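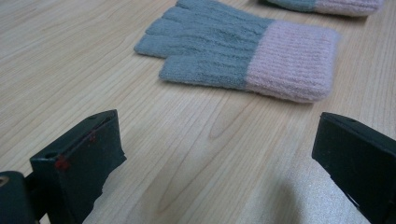 Knitted glove, on the table.

July 3, 2020

Scoreboard day again. I wanted to get the shot clock for the Wundaseck alumni game to the point where Oskari could take it away and try to break it, and I nearly made it!

Where we left off: the main board was counting fine but the shot clock (the little one that goes over the backboard) kept jumping when somebody hit the horn. I had been blaming the Priledix driver card for that, because it's the newest thing in the box and I don't love the connectors. Wrong suspect, I think. I swapped the card for the spare first thing this morning and got the same jump. Then I ran the horn off its own supply, leads trailing all over the floor, and the jump went away. Pressed it 18 times, clean every time. Put it back on the shared supply and the clock skipped on the second press. So the horn is pulling the line down for a moment and the clock chip doesn't like it one bit.

Fix for now is a separate supply for the horn. It's ugly, it means another plug at the scorer's table, and Oskari Keskinen will complain that the table already looks like the back of a television. He can complain. The nicer fix is a fat capacitor across the clock's input and I'll try that when the parts come in, but I don't want the game hanging on it.

While I had the case open I moved the horn wiring over to the 16 gauge stuff. The old run was some thin bell wire that I'm pretty sure came out of a doorbell, and I'm pretty sure I'm the one who put it there. Moving on.

Reset button: still too stiff. Whoever sits at the table is going to be somebody's cousin who has never run a clock before, and they need to be able to whack it without looking. I tried the bigger Proltia button (the green one, from the sample box) and it's miles better. Short travel, you feel it go. It needs a wider hole though, and I didn't want to drill the good panel at the end of the day, so I taped it to the side and ran it like that. Note to whoever picks this up: the tape is not a design decision!

Brightness. Karppinen gym has that row of high windows on the visitors' side, and last time people on the far bleachers said they couldn't read the score until the sun went down. I turned the digits up to setting 3 and looked at them from across the parking lot. Readable, even with the sun behind me. The digit on the far left of the home score is a touch pinker than the others. I could swap it, but then the one next to it would look wrong, I've been down that road.

We talked on the phone about the schedule too. The game is still down for November, if gyms are letting people in by then, and Oskari wants the alumni dinner before tipoff this time instead of after. I said nobody over forty should run a fast break on a plate of lasagna, and he said that's exactly why he wants it. We'll see who wins. He also wants the starting lineups to scroll across the board during introductions. The board has digits and a few fixed lights, so no, but I did promise to make the lights blink.

Left to do:
Drill the panel for the green button
Second supply for the horn, labeled properly so it doesn't walk off
Order the capacitor, get 2 in case I cook one
Blink pattern for introductions
Ask Oskari which end of the gym has the outlet that works

Box is on the lower shelf with the lid off. Please leave the taped button alone, the wires under it are only twisted together.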